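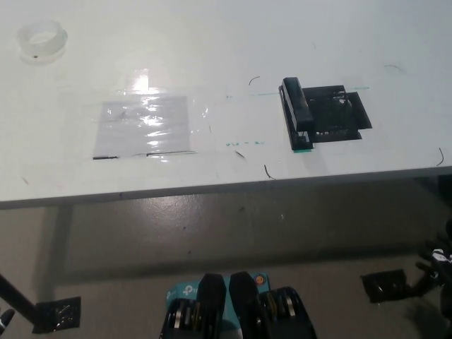
From: Njoroge Biwott
To: Wavwood list
Date: 11 February 2023
Subject: Re: Open day at Silley – worth the trip?

> Did anyone get to the Silley open day in the end? I'm wondering whether to put
> my name down for the next one. The flyer promised "hands-on robotics", and
> I've been to enough of these to expect a slideshow and a biscuit.

I went. There was a slideshow. The biscuits were better than last year's.

The demonstration itself was on a plain white table, with a sheet of paper under plastic film and a roll of clear tape up in the corner. If you were hoping for chrome and dry ice, stay at home. I liked it, though. The chap from Corard let us stand close and answered everything, including my question about shiny surfaces, which took him 9 minutes and a whiteboard.

Then a talk from Van Wyk on what it costs to run an arm for a year. I wrote down 2,147 and forgot to write down of what – pounds, hours, possibly regrets. Can anyone who was there help?

Parking is dreadful. Use the field behind the church and wear boots.

I'd go again. The next one is later in February and they want names by email.

Njoroge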